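Lallness Household Notes
Wood in the kitchen and dining room

Oiling and cleaning a bare wooden tabletop

These notes are for tables and worktops finished with oil or left bare. If yours is varnished or lacquered, wipe it with a damp cloth and leave it at that. To find out which you have, put a drop of water on a spot near a corner. On varnish it stays as a bead. On oiled wood that needs attention it sinks in and leaves a darker mark, which fades as it dries.
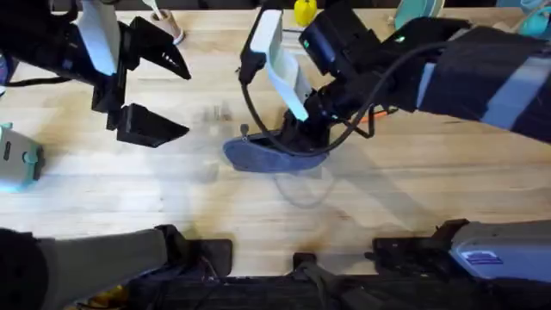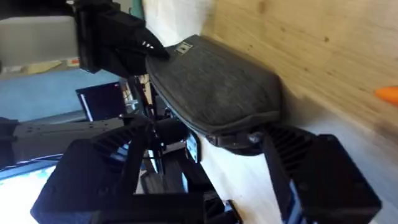
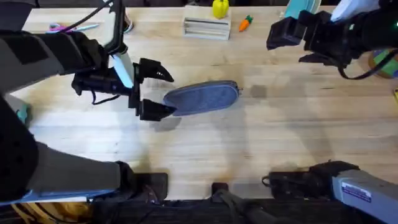
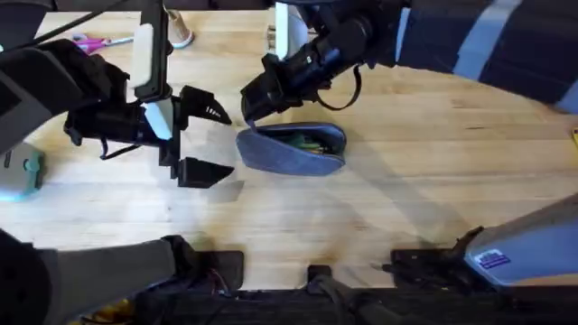 Eluned Kneath wrote in to say that she oiled her table every January for years and still got dark rings, until she stopped washing it with washing-up liquid neat on the sponge. She now uses a weak solution in a bowl, wrings the cloth out hard and dries the wood with a tea towel straight afterwards. The rings she has are old ones.

We agree with her about the cloth. Most marks on kitchen wood come from water left standing, and a dripping cloth does as much harm as a wet glass.

Everyday cleaning

Brush the crumbs off first. Use warm water with a small squirt of washing-up liquid, and wring the cloth until it no longer drips. Wipe along the grain, then go over it with clean water and dry. Don't leave a folded damp cloth on the wood overnight.

Scouring powder and the green side of the sponge will take the oil off along with the dirt. For dried-on food, lay a warm damp cloth over it for a minute or two and lift it with a plastic scraper or an old bank card.

Stains

Black marks are usually iron and water together, from the foot of a tin or a cast iron pan. Sanding will shift the shallow ones. The deep ones need oxalic acid, sold as wood bleach. Wear gloves and eye protection, open a window and follow the packet.

White rings on an oiled surface often go with a little fresh oil rubbed in with fine wire wool. Try the underside first.

Tea, coffee and beetroot: rub with half a lemon and a pinch of salt, leave for five minutes, rinse and dry. The patch may come up lighter than the rest. A coat of oil over the whole top will bring it closer, though not always all the way.

Grease: cover with bicarbonate of soda or talc, leave overnight, brush off. Repeat if need be.

Sanding before you oil

You don't need to sand every time. If the surface feels rough after washing, that is the grain lifting, and a light pass with 240 grit by hand is enough. For stains and knife marks start at 120, then 180, then 240. Always go with the grain, and sand the whole board, not just the mark, or you will make a dip that shows when the light is low. Vacuum the dust and wipe with a barely damp cloth. Let it dry fully before any oil goes on.

Oiling

Pick a day when the table can be left alone until the following morning.

Check the tin says it is suitable for surfaces that touch food. Cooking oil is no good for this, as it goes sticky and starts to smell. Raw linseed works but takes days to dry.

Pour a small amount on a lint-free cloth and rub it in along the grain. An old cotton pillowcase cut up does very well. Do the ends and edges too. Leave it for 30 minutes, then wipe off everything that is still sitting on the surface with a clean cloth. Skipping this leaves a tacky film, and the only way back is to rub it down and start over.

Put on a second thin coat the next day. New or freshly sanded wood may want a third.

Used oily cloths can catch fire on their own if they are left in a heap. Lay them flat outdoors to dry, or soak them in water and put them in a lidded metal tin before they go in the bin.

How often

A table used for every meal needs oil two or three times a year. A worktop beside a sink needs more, perhaps every couple of months round the taps. Do the water test again and go by that.

A question about the underside

Libor Kuruc asked whether the underneath needs oiling as well. One coat is worth doing when the table is new, and again if you ever have it upside down for another job. Wood sealed on one face only takes up damp unevenly and can start to cup. If yours has already cupped, check that the screws holding it to the frame are in slots and have room to move before you try to pull it flat.

See also: Chopping boards. Drawers that stick. Candle wax on wood.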